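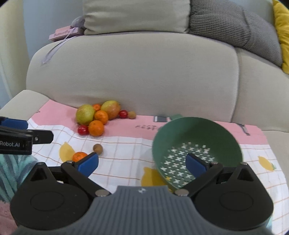

5. What the Pleno pilot can and cannot tell us

5.1 The claim

The Pleno scheme gave free preventive medicine to adults with frequent migraine through two new walk-in clinics, one in Cultholm and one in Furnuvton. The health district has described the pilot as a success in every public document we were able to find. The claim comes in several forms. The strongest is that free supply reduced the number of days patients lost to headache. A weaker one is that patients who received the medicine at no charge were more likely to keep taking it. The weakest, and the one most often used to argue for a wider rollout, is that patients liked the clinics.

We take these in turn. Our view, set out below, is that the first claim is not supported by the data, that the second may be true but was measured in a way that makes it hard to judge, and that the third was never in much doubt and has little bearing on whether the scheme should grow.

5.2 Who took part

The district mailed 1000 invitations to adults whose records showed a migraine diagnosis and at least one visit for it in the previous year. Of those invited, 102 enrolled. The summary report treats this as a healthy response for a mailed invitation, and for a mailed invitation it may be. It is a poor basis for saying anything about the people who threw the letter away.

Patients with severe or frequent attacks had more reason to reply. So did those who were already paying for a preventive drug and found the cost hard to meet. Patients who had tried preventives before and given up on them had less reason to reply, and they are a large part of the group the scheme was meant to reach. The enrollment form did ask about earlier use of preventive drugs, but the question allowed only a yes or no answer and did not ask why the drug had been stopped. We asked for the invited list with names removed, so that the people who enrolled could be compared with those who did not on age, sex and number of recent visits. The district told us that the list had not been kept in a form that would allow this.

Location adds a further problem. The Cultholm clinic is next to the bus station and was open in the evening. The Furnuvton clinic was open during working hours only, apart from a late session on Wednesday, and it stands at the edge of town with no direct bus. It would be surprising if the same kind of patient turned up at both. The published tables combine the two clinics throughout, and the split was given to us only for enrollment, where Cultholm had most of the patients. Any finding from the pilot is therefore mostly a finding about Cultholm.

5.3 Headache days

Patients kept a paper diary for 90 days, marking each day as clear, mild or lost. The main result is that the average number of lost days fell between the first month and the last. The report attributes the fall to the medicine.

There are at least two other explanations, both well known to anyone who has worked on this condition. The first is that people join a migraine program when their migraine is bad. Attacks come in runs. A person who signs up at a low point will, on average, be better some weeks later whether or not anything is done. The second is that the patients knew they were being treated and knew what the diary was for. Response to placebo is strong in migraine trials, and a fall in reported headache days is common in the untreated arm as well as the treated one.

A comparison group would have helped with both. The original plan included one: patients in Lockwood were to keep the same diary while receiving usual care, paying for their medicine in the ordinary way. The Lockwood arm is mentioned in the funding request and then disappears. We found one reference to it in later papers, a single sentence saying that recruitment there had been "slower than hoped." No Lockwood diaries have been released. We do not know whether any were collected.

It could be said that the drugs used in the pilot have already been shown to work in controlled trials, and that the pilot did not need to show this again. We have some sympathy with that. If that was the reasoning, however, the headache result should not be offered as evidence for the scheme. The trials tell us that the medicine helps some patients who take it as directed. They do not tell us that handing it out free, from a walk-in clinic, to people who answered a letter, produces fewer lost days than the care these people would otherwise have had. That was the question the pilot was paid to answer.

The diaries also have gaps. A blank day was entered as clear. The data guide gives this as a rule, with no reason, and as far as we can tell the effect of the rule was never checked. Diary keeping gets worse with time in almost every study that uses it, and if blank days became more common toward the end of the period, the rule alone would create an apparent improvement. We asked for the count of blank days by month and did not receive it. Until someone produces that count, we think the fall in lost days should be set aside. It may be real — we have no evidence that it is not — but it cannot be told apart from people getting tired of filling in a form.

5.4 Staying on treatment

The second claim deserves more patience. Preventive drugs for migraine are often stopped early. Side effects are one cause and slow benefit is another, but cost plays a part, and it is reasonable to expect that removing the cost would keep some patients on treatment who would have dropped out.

The pilot measured this by collection. A patient who came back to the clinic and picked up the next supply was counted as still on treatment. For paid medicine, collection is a fair if rough stand-in for use, on the grounds that most people will not go on buying pills they have stopped swallowing. For free medicine the link is weaker. A patient who is unsure may well take the box home and decide later. Some will collect to be polite. Some will collect because the visit is also the chance to talk with a nurse, which several patients named in the exit survey as the best part of the scheme.

No pill counts were made, and unused medicine was not asked for at the final visit. Both would have been cheap. We would give more weight to either one than to everything in the present collection table.

The definition also changed along the way. In the protocol, a patient was off treatment if a supply was collected more than 3 days late. In the final report the limit is gone, and a patient counts as on treatment if the supply was collected at any point before the next one was due. The change is disclosed in a footnote and described as a response to the limited opening hours at Furnuvton. That is a fair reason for a looser limit at Furnuvton. It is hard to see why it should apply at Cultholm, and harder to see why results were not given under both rules. Readers who want to know how much the answer depends on the definition have no way to find out.

5.5 Satisfaction

Patients who completed the exit survey were positive about the clinics. The survey was handed out at the last visit, by clinic staff, and was filled in on the premises. Patients who had stopped coming did not receive it. Under those conditions a warm result is what one would expect from almost any service that is free and civil.

The open comments are more useful than the ratings, and we wish more had been made of them. Several patients wrote that they had not known a preventive drug was an option until the letter came. Others wrote that their family doctor had offered only pain relief for years. If that is common, then price may be a smaller barrier than the pilot assumed, and a plain letter explaining the options could do part of the work at a small part of the cost. The comments come from people who chose to enroll and chose to write something, so they cannot carry much weight on their own. They do suggest a question that the next study should ask directly.

5.6 Cost

The report gives a cost per patient that covers the medicine and nothing else. Rent, staff time, the mailing and the fitting out of two clinics are listed as "start-up" and left out. Some of these are true one-time costs. Nurse time is not. A clinic that dispenses free medicine needs someone to dispense it for as long as it stays open, and the nurse hours logged at Cultholm show no sign of falling over the period.

The savings side is thinner still. It rests on the fall in lost days discussed in 5.3, multiplied by an average daily wage, with no allowance for patients who were retired, studying or out of work. We have not tried to recalculate it. Correcting the wage figure would leave the larger difficulty in place, as the number it is multiplied by has no comparison behind it.

5.7 What would change our view

The Lockwood diaries, if they exist, should be released first, even if there are few of them. The monthly count of blank diary days should be released with them, along with collection results under the original rule and split by clinic. None of this requires new work with patients. A useful second stage would open further clinics in an order drawn by lot, so that towns still waiting could serve as the comparison, and would ask patients at each visit to bring back what they had not used.

We are not arguing that the clinics should close. Patients in Cultholm now have somewhere to go in the evening, and the drugs they are given there have proper trials behind them. Our objection is to the step from that to a district-wide program, taken on the strength of a before-and-after comparison whose comparison arm went missing.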